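手持夹爪学艺记：第242条才算会放东西

发表于 2018年11月30日 分类：机器人、折腾

先报个喜，我终于能一口气录完一整组演示，中间不用喊停了！

上一篇写遥操作的时候，评论区有朋友问：坐在操作台前推主手，和直接拿着夹爪干活，差别到底有多大。当时我只碰过前一种，不敢乱说。这两个星期在 Folomik 这边跟着大家录数据，天天手里攥着夹爪，总算攒了一肚子话，今天一次倒出来。

先说遥操作。我六月份第一次坐上去，任务是把一块海绵从左边挪到右边，听着像幼儿园手工课对吧？我推了半天，机械臂像喝多了一样在海绵上空画圈。人的手跟机器的手中间隔着一层延迟，隔着一层坐标变换，还隔着一层“我以为它够到了”。屏幕上看深度特别不靠谱，我老觉得指尖已经碰到东西了，一夹，空的。Ostap Vakulenko 坐在旁边很有耐心，他说别盯着夹爪看，盯着夹爪和物体中间那条缝看。我试了，真的好用，这句话我后来抄在本子第一页。

可是遥操作录出来的动作总有一股子“操作台味儿”：先平移，停一下，再转，再停一下，再往下探。我们自己拿杯子可不这样，手还在半路，手腕就已经转好了。机器人跟着这种演示学，学出来也是一顿一顿的，看得人着急。Volodymyr Demchenko 把两种轨迹的速度曲线叠在一起给我看过，遥操作那条像台阶，手持那条像个小山包，一眼就能分出来。

所以换成手持夹爪的那天我特别兴奋。原理说起来很朴素：把夹爪做成人能握住的样子，装上相机，人拿着它去干活，相机看到什么、夹爪张开多少、手在空间里怎么走，全都记下来，以后再让装着同款夹爪的机械臂照着学。不用把整条机械臂搬来搬去，一个人带两只夹爪，走到哪儿录到哪儿。

我们这次的任务叫“上架”，内部代号 Zurkham（名字是 Weronika 起的，问她什么意思她只笑）。内容就是往格子柜里放小东西：拿起来，送到指定的格子口，放进去，松开，退出来。我原以为这比海绵还简单，结果头一天就被教育了。

难在哪儿呢？难在格子有边。桌面是敞开的，从上面往下放，偏一点也没人管你。格子柜呢，上面有板，左右有隔板，你得从正面送进去，夹爪本身又有个头儿，手腕角度稍微一歪，壳子就蹭到隔板，“嗒”的一声，这一条基本就废了。最底下那排尤其折磨人，得把胳膊放低，手腕还要端平，录久了前臂又酸又胀。

还有一件事我之前完全没想到：视线。平时拿东西，头会跟着动，会歪过去看一眼格子里面。可是机器人的眼睛长在夹爪上，它不会歪头。我看见的，它未必看得见。所以录的时候得养成一个习惯，先让夹爪“看”一眼目标，再往里送。Khrystyna-Mariia Pasichnyk 管这个叫“替它看路”，我觉得这个说法真是太好了，从那以后我每次送东西之前都在心里念一遍：看路，看路。

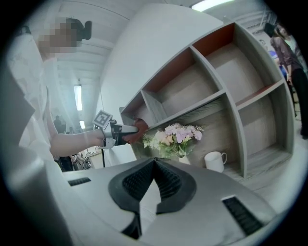 夹爪相机视角：另一只夹爪把红棕色的小东西送到最下层左边的格子口，旁边是花和白色马克杯。

你看鱼眼镜头把柜子拉成什么样了，隔板全往外散，像一把打开的扇子。第一次看这种画面我头都晕，问 Volodymyr 要不要先校正再给模型用，他说先别急，边上那一圈虽然弯，信息可不少，手从哪边进来、人站在哪边，全靠它兜着。后来我自己回看录像，慢慢也习惯了，现在看普通镜头反倒觉得窄，像拿纸筒看世界，哈哈。

另一只夹爪顶上那个黑白方块，就是定位用的标记。它的朝向能告诉我们夹爪在空间里是怎么摆的。我刚开始老是忘了它的存在，手一翻，方块就转到背面去了，轨迹上哗地断一截。Uliana 教了我一个土办法：把它当成一杯满满的咖啡，端着走，别洒。土是土了点，可是比我看三页说明都管用！我后来把这个办法讲给新来的同学听，人家当场就笑了，然后第一条就没断。

花和杯子我也想多说两句。给机器人录放置任务，最容易犯的毛病就是把周围收拾得太干净。柜子光溜溜的，目标光溜溜的，模型学得飞快，曲线漂亮得不得了，换个地方就傻眼。真正的家里、店里，架子上总会摆着点什么。夹爪从花旁边过，叶子往外支着，人会很自然地绕一下、慢一点，这个“绕一下”恰恰是我最想让它学到的。写规则能写到头秃：离叶子多远？从哪边绕？慢多少？用手演示，这些全在动作里头了。

马克杯也有讲究。杯把朝哪边，对人来说是顺手不顺手的事，对夹爪来说，是能不能从那一侧过去的事。我们后来约定，每录完一小批就把东西换个摆法，杯把转一转，花瓶挪一挪，目标也换个格子。这个活儿有点琐碎，但我个人很喜欢，像布置橱窗一样，换完了还会退后两步看看好不好看（跟数据质量毫无关系，纯属个人爱好）。

再来说说废条。刚开始我特别怕出错，手一抖就喊停重来。Ostap 回看了我头几天的数据，问我为什么每一条都这么完美。我还挺得意，以为是夸我。他说，那它哪天没对准，该跟谁学怎么救回来？我愣了好一会儿。对啊，演示里如果只有一次到位的动作，机器人一旦偏出去，就等于走进了一片它从来没见过的地方，自己是回不来的。于是我们专门录了一批“没对准再对准”的：故意偏一点，停住，退出来，重新送。前前后后录了114条，我觉得这是整个任务里最有意思的部分，每一条的救法都不太一样，录着录着像在跟自己下棋。

不过故意偏和真的偏，手感差得很远。故意偏的时候，手其实早就知道要往哪儿回，动作太笃定。Weronika 想了个招：她在我送到一半的时候突然报另一个格子，我只好临时改道。这下好了，犹豫是真的犹豫，修正也是真的修正，回看的时候连我自己都觉得像样多了。缺点是我被她整得神经紧张，回家摆碗都在等有人喊格子。

说到第242条。那天下午录得特别顺，送进去，松手，退出来，整个过程我脑子里什么都没想，既没想标记，也没想看路，等回过神来已经录完了。回看的时候曲线圆圆的，一点磕碰都没有。我盯着看了三遍，忽然觉得，噢，手会了。教机器人之前，得先把自己的手教会，这件事我以前只是听说，现在算是亲自体验了一把。

当然也有没解决的问题，老老实实列一下。

一个是松手的时机。人放东西，碰到底板的那一下，手指是有感觉的，夹爪隔着一层，感觉钝了很多。我常常松早了，东西会轻轻掉一下。眼下的办法是到位以后多停半拍再松，代价是机器人很可能也会学着停半拍。Volodymyr 觉得可以接受，我觉得看着有点呆，我们俩还没吵出结果。

另一个是线。夹爪下面拖着一根细细的黑线，胳膊放低的时候它就跟着往下垂，我总担心它勾到什么。现在我开录前会先空手走一遍路线，看看线往哪边甩。Modise 那个版本听说会改走线，我已经排队等着试了，谁都别跟我抢。

还有左右手。我是右撇子，左手录出来的东西总有点怯生生的，进格子之前会先探一下。要不要把左手的数据单独标出来，大家意见不一，我先标上了，反正以后想合并也容易。

有朋友在后台问新手怎么上手，我就按自己的经验说几句，不一定对啊：先别录，拿着夹爪玩上一会儿，开开合合，夹夹纸团，摸清它的个头；然后挑敞开的桌面练放置，练顺了再进格子；每一组别录太长，我自己是六条一歇，歇的时候甩甩手，顺便回看上一组。回看真的很要紧，我好几个坏毛病都是回看时才发现的，比如松手以后退得太急，像做了亏心事似的。

下一步要把这批数据放到 Hirham 的机械臂上跑一跑。说实话我有点紧张，又特别期待，那种感觉有点像教小朋友骑车，手还没松，心已经跟着跑出去了。要是它路过花瓶的时候也知道绕一下，我大概会当场鼓掌。

跑完了再来写。想看松手那段速度曲线的朋友留个言，人多的话我就单独整理一篇出来，Volodymyr 已经答应帮我画图了（他还不知道要画多少张）。

标签：手持夹爪 示教 遥操作 格子柜

上一篇：坐在操作台前推主手的那些天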